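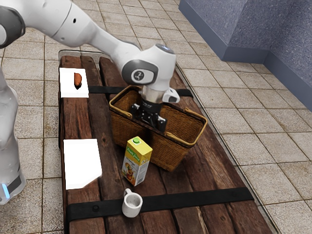 Breakfast table set, rendered view – gripper down in the wicker basket, juice carton and mug in front.

Betley Tabletop Scenes by Clarkska

I make these scene packs for people who want to try out pick and place routines before they go anywhere near a real arm. Betley is the one I get the most mail about, so I gave it a proper update (version dated 14/03/2022) and it's finally back on the page!

You get 52 table layouts and 200 household objects, all with sensible weights and collision shapes. Baskets were the hard part. I redid the wicker one from scratch for this release – the old handles used to snag fingers that weren't even close, and it drove me up the wall. The handles fold down along the rim now and the gripper can reach inside without the physics going silly.

Light, floor tiles and wall color can all be shuffled from the settings file. I usually run 1,000 resets overnight and look at the log over coffee.

It loads in Pathak with no extra steps. Fenska users need the converter, included in the zip (read the notes first, the units are different).

Single license $96, updates included until the end of December. Classrooms, write to me and I'll sort out a price. Cabinets and drawers are not in this pack, please stop asking, I'm working on them!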